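Brirnov -- handheld grippers and a small pile of recordings

Hello! Brirnov is my shed-sized attempt at teaching a pair of cheap arms to tidy up clothes. The repo has the printed parts, the recording scripts and the first 150 runs. I started it in August and it has eaten most evenings ever since. Danica Michalík did nearly all the wiring (thank you!), and the bad code is mine.

What's in the folders

parts/ -- brackets and jaws, plus the drill template for the top plate
record/ -- the logging script and its settings file
runs/ -- one folder per run, numbered from 1099 because I carried on from an older project called Wisach 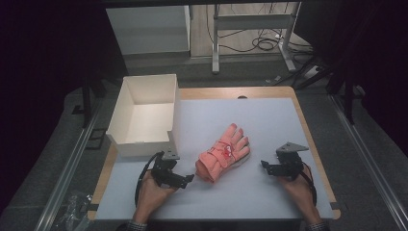
Soft things are much harder than blocks, and I wish I'd begun with them sooner. A block stays the shape you left it, but cloth slumps and folds and the jaws slide off it. The pink knit glove is my favourite of the lot, with the open white box as its target, and I like to start with a gripper either side of it so both hands have something to do. Try the cuff first if you're new to it -- the fingers are fiddly.

Getting going

Run setup.sh, plug in both grippers (left one first, or the script swaps them over) and wait for the beep. Each run stops itself after 18 seconds. You can change that in the settings, but the Tultunov loader still expects the old length and will moan.

Known problems

The right jaw reads slightly open when it's shut. Heino Rätsep has a fix in his branch, which I haven't merged yet.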